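Kalo Bench Annealer, front-loading

For lampworked beads, marbles, pendants and small blown pieces

The Kalo is a bench-top annealing kiln for soft and borosilicate glass. The chamber is ceramic fiber with embedded elements on both sides and the roof. Usable volume is 363 cubic inches. The floor is a removable kiln shelf, supplied unwashed; coat it with kiln wash before the first firing.
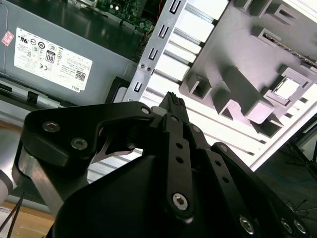
Open desktop computer case, interior

Door

The main door is side-hinged. A smaller bead door is set into it, with a slotted sill that holds mandrels level while the handles stay outside the chamber. Both doors have a switch that cuts power to the elements when opened. The program clock keeps running, and the set temperature is picked up again on closing.

Controller

The Okabe controller stores 3 programs. Each has a ramp, a hold and a two-stage cool. Ramp rate can be set up to 200 °F per hour for thick work, or to FULL for garage use at the torch. A held value can be changed during a firing without stopping the program. 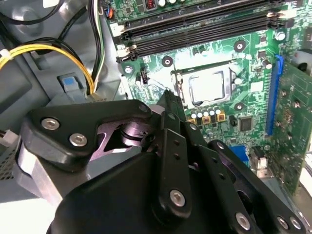
Green motherboard in a gray metal case

Thermocouple

Type K, entering through the rear wall. The tip must project past the fiber into the chamber. Check this after moving the kiln. Replacement thermocouples are sold singly by Skillberg and come with the ceramic block.

Placement

Leave clear space behind and on both sides. Do not stand the kiln on a wooden bench without the steel stand. The outer shell gets hot enough to burn skin. 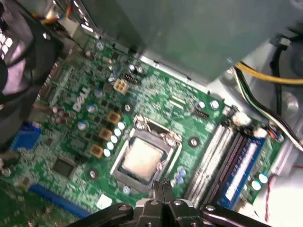

Dell motherboard, processor in socket

First firing

Run empty with the bead door propped open. Binder in the fiber will smoke and smell. Ventilate the room. Do not open the main door until the display reads below 100 °F.

Ordering

Shipped from Hedosbridge on a pallet. Stand, shelf posts and spare elements are listed separately. No orders leave on Sunday.

Customer comments
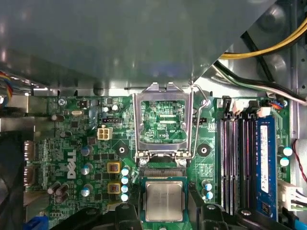

Caradog Ifans: Holds temperature well with the bead door in constant use. The sill slots are tight for thicker mandrels, so I load those through the main door. I would like a longer power cord.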